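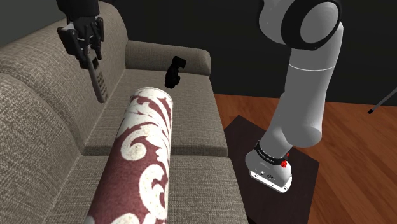 Switching the internet at the new place

We moved in October and I said I would write up how the internet went, partly for my sister, who is moving in the spring and keeps asking me.

The old apartment had Estex. I had them for years and never thought about it much. The bill went up a couple of dollars every winter and I paid it. When I called to transfer the service, the person on the phone told me that the new street was outside their area. The street one block over was fine. I asked if that was likely to change and she said she had no information on that, so I asked her to close the account.

That left two companies, Losness and Vemness. Losness was cheaper on paper. Vemness cost $79 a month with the router included and no contract. I spent an evening reading the terms for both. Losness had a low price for the first six months, then a higher price they only gave as a range, and a fee if you left before two years. I don't mind paying a fee if I know what it is, but theirs depended on how many months were left and on the "equipment tier," and I couldn't find a page that said what the tiers were.

I went with Vemness. Installation was supposed to be between 8 and noon. The technician got here at 2:40 in the afternoon. I had already used up my morning off and ended up taking the rest of the day too. He was polite and he worked fast. The line comes in at the back of the house, by the kitchen, and he asked if I wanted the router there or at the front. I said the front. He said that would need a cable run along the baseboard and that it was an extra charge, so I said the back.

I would do that part differently. The kitchen gets a great signal and I don't need it in the kitchen. The front bedroom, where I work, got almost nothing with the door shut. For the first week I worked at the kitchen table, and my back did not like it.

My neighbor Sakda Limsakul has been on this street a long time and has had all the same problems. He told me not to buy one of those extender plugs. He had bought three over the years and they were all in a drawer. His advice was to run a real cable and put a second access point at the other end of it. He lent me his drill and a long bit and showed me where the crawl space hatch is, behind the water heater. I had not noticed it.

The cable took most of a day. The crawl space is low and dusty and you have to go around a duct in the middle. I bought a hundred-foot cable and used nearly all of it. I drilled the first hole in the bedroom about an inch too far out and came up through the floor where you can see it instead of inside the closet. I filled it and put the second one where it should have gone. The patch is a slightly different color from the floor.

The access point was $269 from Pramanik, the electronics place next to the tire shop. They had a cheaper one but it was out of stock, and I didn't want to wait. Setting it up was easy enough once I gave it the same network name as the router. Before that my phone kept holding on to the far one and I thought I had bought a bad unit.

The first bill from Vemness was wrong. They had charged me for the cable run I turned down. I called and got someone named Sumaiya Karunaratne, and I am putting her name here because she fixed it in one call and sent me an email saying so while I was still on the line. The credit showed up on the second bill.

It has been fine since then. There was one outage, overnight, and I only know because the clock on the router was off in the morning. Video calls work with the door shut.

For my sister, and anyone else moving: put your exact address into the company's site, including the unit number, before you cancel anything. Ask where the line comes into the house. Walk around with your phone while the technician is still there and check the room you work in. If the cable run costs less than an access point and a day in the crawl space, pay for it. Mine would have been $95.

I still have the old Estex modem in a box in the hall. They sent a return label and I need to find it.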